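## 4. Workcell and Wrist View

The cell was assembled in the Brivside shared workshop by two of the authors (Deligiannis and Coughlan) using the hand tools kept on site. The arm is bolted to a steel plate, and the plate is clamped to the bench with four screw clamps. No part of the cell is permanent. It has to be cleared when the bench is booked by other members, and the mounting procedure was written with that in mind: the plate seats against two dowel pins, and the joint offsets are checked against a stored pose each time the arm goes back on.

### 4.1 Gripper and camera

The gripper is a parallel two-finger type driven by one servo. The fingers narrow to a slender tip so that they can enter the gap between neighboring parts. An earlier pair with blunt tips, printed from the Lenihan drawings, pushed the second block aside in most attempts and was dropped. A small camera is fixed at the wrist and looks along the fingers, which therefore occupy a large share of every image. We mask the fingers with a fixed polygon before any color segmentation is run. The polygon is redrawn after each finger change, a job that takes a few minutes.

### 4.2 Task and work surface

Each trial starts with colored rectangular blocks placed in contact with one another. The arm must bring its fingertips to the near end of the named block, open, and close on it without displacing its neighbor. Figure 3 gives a wrist view with the fingertips just below the lower end of an orange block, which lies against a light blue one. The surfaces in view differ in finish. The white one, at upper left, has a faint wood grain and is matte. The one directly beneath the blocks is close to a mirror and returns images of metal parts, among them shapes that resemble bolts and brackets. A wire grid lies at lower right.

The reflective area was the main source of error. Of 312 recorded trials, 245 ended in a correct grasp. Kravchuk labeled the failures by hand, and 96 percent of them began with a false edge found in a reflection. Raising the saturation threshold removed most false edges but also lost the pale blue block under strong side light. We kept the lower threshold and added a depth check from the arm pose.

### 4.3 Calibration drift

Drift between sessions came mostly from the camera bracket, which loosened under vibration. The bracket screws were replaced in March with a longer set and a thread-locking compound.

Figure 3. Wrist camera view: fingertips at the lower end of the orange block, light blue block adjacent.
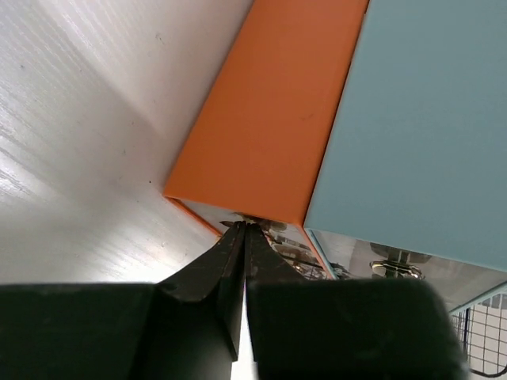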